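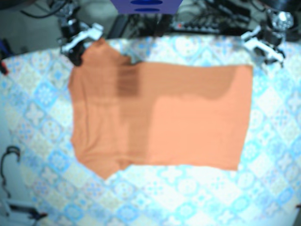 Orange T-shirt, laid out on the table.

Bivero Desktop Flight Receiver

November | By the Clurnero shop team
Print | E-mail | 4 shares

If you've ever stood in the yard wondering where that airliner was headed, the Bivero is a lovely little thing to own. It picks up the position signals that planes send out and puts them on a map on your own computer, and on a clear evening (with the antenna up by a window) you may well forget about supper! The memory holds some 2000 flights, so you can go back and look up the one you missed. 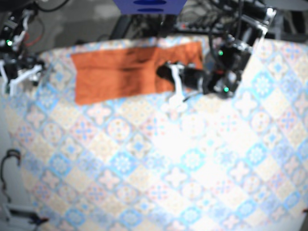 What comes with it

Receiver, Pastor window antenna, USB cable and a printed guide we've tried hard to keep friendly. The Skuker roof antenna is sold separately, and it's well worth having if you live among tall trees or in a valley. Please ask for item 3264 when you order, and do write to us if you get stuck setting it up.

0 comments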